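Hlongwane Open Day

The Hlongwane Open Day is a yearly public demonstration of household and service robotics, held in the town of Ukach by the engineering workshop Hlongwane. It takes place in March and lasts one day. Visitors watch two-armed robots at work, both in the workshop hall and in simulation, and may speak with the engineers who programme them. Admission is free, but places must be booked.

History

The workshop was founded by Anel Mkhize and Sinan Ekinci, who had worked together at the furniture maker Clovby. The first open day was a small event for the families of employees and for students of the local technical college, with 40 guests. It was held in the corridor and one meeting room, as the hall was still being painted.

From the second year the event was announced in the local press. The number of visitors grew quickly, and groups were introduced after complaints about the long waiting at the entrance. By the most recent edition, 1,841 people had attended since the beginning.

Programme

The day is divided into 3 parts: a short talk, the hall demonstration and the simulation room. The talk is given by Ibrahim Bako, who is responsible for the control software. In the hall, a robot carries light goods between shelves and a packing bench. Visitors stand behind a rope, and children under a certain height must be with an adult.

The simulation room was added by Kagiso Gumede. On a large screen, a simulated robot works in rendered rooms with tables, chairs and other furnishings. The view is taken from the robot itself, so that the audience sees its two arms and the room before it. Tasks include approaching a table and handling large objects, which are considered more difficult than small ones – the object may hide a good part of the room from the camera.

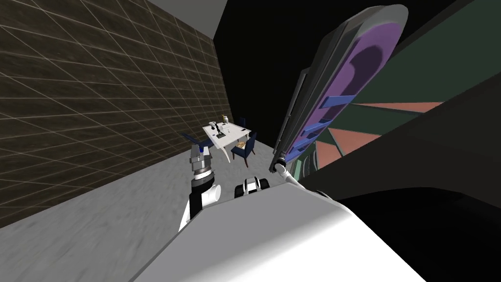 This page was last changed on 22nd December.

In the simulated view the left gripper is open and empty, and points towards a white table with blue chairs. The right gripper touches the lower end of a long board-like object with a grey rim and a purple interior. The rooms are changed for each edition, and the wall and floor patterns are chosen to be different from each other. According to Gumede, a robot which has only seen plain rooms makes more mistakes when it meets a patterned one.

After each run, the operator repeats it at slow speed and explains the choices of the programme. Runs which fail are also shown. This practice was started by Mkhize and has been kept, although Ekinci at first was against it.

Reception

The newsletter Sindbridge called the simulation room "the best half hour of the afternoon", but found the talk too long. The reviewer, Keith Costigan, also wrote that the hall was cold and that the signs to the car park were difficult to follow. The talk was later shortened. New signs were put up before the following edition.

See also

Clovby
Service robot
Ukach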